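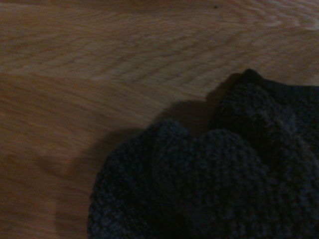
Ruoxi m'a écrit que ses pulls feutraient tous, les uns après les autres, et que si je connaissais un moyen de laver la laine sans la massacrer, ce serait gentil de le partager avant qu'elle n'ait plus que des vêtements de poupée. Alors voilà, Ruoxi, c'est pour toi (et pour tous ceux qui m'ont posé la même question depuis l'article sur les mites) !

Je précise que je ne suis pas couturière, ni teinturière, ni rien du tout. J'ai juste une armoire pleine de laine, une maison mal chauffée et pas mal d'erreurs derrière moi.

## Laver moins, d'abord

Un pull en laine n'a pas besoin de passer à l'eau chaque semaine. Je porte les miens avec un tee-shirt de coton dessous et je les suspends une nuit près d'une fenêtre entrouverte, sur le dossier d'une chaise. L'odeur de cuisine s'en va très bien comme ça, même la raclette (bon, la raclette demande deux nuits). Pour une tache isolée, un coin d'éponge humide avec une goutte de savon, on tamponne, on ne frotte jamais, et on rince en tamponnant encore.

Mes bonnets et mes écharpes, par contre, je les lave plus souvent, à cause du fond de teint et de la crème solaire au ski.

## Le bain

Je lave à la main, dans la bassine de la cuisine, avec de l'eau à 30 degrés. Pas plus ! Si vous n'avez pas de thermomètre, l'eau doit sembler à peine tiède sur l'intérieur du poignet. Le rinçage se fait à la même température, et c'est là que presque tout le monde se trompe : on lave à l'eau tiède, on rince à l'eau glacée du robinet, et le choc abîme la fibre.

Ma façon de faire :

- retourner le pull sur l'envers et fermer les boutons s'il y en a
- dissoudre la lessive spéciale laine avant de mettre le vêtement
- plonger, appuyer doucement avec le plat des mains, laisser tremper 9 minutes
- vider la bassine en retenant le pull, sans le soulever tout dégoulinant par les épaules
- rincer deux ou trois fois, jusqu'à ce que l'eau reste claire

J'ai longtemps utilisé la lessive Brarkano, qui sent bon mais qui mousse énormément, et je finissais par rincer pendant des heures. En ce moment j'ai un flacon de Duan, plus discrète, et j'en mets la moitié d'un bouchon. Le savon de Marseille en paillettes, je ne suis pas fan pour la laine : il laisse un toucher un peu cartonné chez moi, peut-être à cause de notre eau très calcaire. Si la vôtre est douce, essayez toujours, sur un vieux truc.

Une cuillerée de vinaigre blanc dans le dernier rinçage et les couleurs foncées gardent leur éclat. Mon gilet bleu marine a connu bien des hivers et il tient encore son rang.

## Et la machine ?

Je vous entends d'ici. Oui, j'ai un programme laine sur ma Zurken, et oui, je m'en sers parfois – pour les grosses chaussettes et les pulls marqués lavables en machine, dans un filet, tambour à moitié vide, essorage au minimum. Pour le mohair et le cachemire, je n'ose pas. Jomar, lui, passe tout en machine depuis toujours et n'a jamais rien perdu. Il y a des gens comme ça, c'est agaçant.

## Essorer et sécher

On ne tord pas ! On étale une grande serviette éponge, on pose le pull dessus, on roule le tout comme un gâteau roulé et on appuie avec les avant-bras, ou même avec les genoux si on a le dos fragile. Si la serviette est trempée, on recommence avec une autre.

Ensuite, séchage à plat, loin du radiateur et du soleil direct. Je remets les manches droites, je tire un tout petit peu sur les côtes du bas pour qu'elles ne gondolent pas, et je retourne le pull le lendemain. Comptez jusqu'à 3 jours pour une grosse maille en hiver. Attention au bois nu : une maille humide posée directement sur une table cirée, c'est l'auréole assurée, et parfois de la couleur qui migre en prime. J'intercale toujours une serviette claire, ou bien j'utilise mon séchoir Vorner avec le filet à plat, très moche, très pratique.

(Pour l'auréole blanche sur la table, si c'est trop tard : un peu d'huile d'olive et de la cendre très fine, en frottant dans le sens du fil avec un chiffon doux. Ça marche sur la cire, pas sur un vernis. Essayez d'abord dans un coin caché.)

## Les bouloches

Elles viennent surtout les premières semaines, sous les bras et là où frotte le sac à main. J'ai deux outils : un petit peigne métallique pour les mailles fines, et un rasoir électrique à bouloches pour le reste. On travaille sur une surface bien plane, le tricot tendu mais pas étiré, et on passe très légèrement. Le rasoir jetable, je l'ai fait, j'ai eu un trou. Un trou rond, net, en plein sur le devant.

## Un pull déjà feutré

Pour Ruoxi, donc. Si c'est un feutrage léger, on peut tenter le bain d'après-shampooing : une bonne noix dans l'eau tiède, une demi-heure de trempage, puis on étire doucement à la main, dans les deux sens, pendant qu'il est encore mouillé. On regagne parfois une taille de manche. Si le pull est devenu raide comme un dessous-de-plat, gardez-le quand même ! Coupé dans le dos, il donne de très bonnes semelles intérieures pour les bottes, et la laine feutrée ne s'effiloche pas.

En avril, je vous parlerai du rangement d'été, avec les sachets de lavande et le passage au congélateur contre les mites. D'ici là, si vous avez une astuce pour les cols roulés qui bâillent, je prends, le mien me descend sur les épaules.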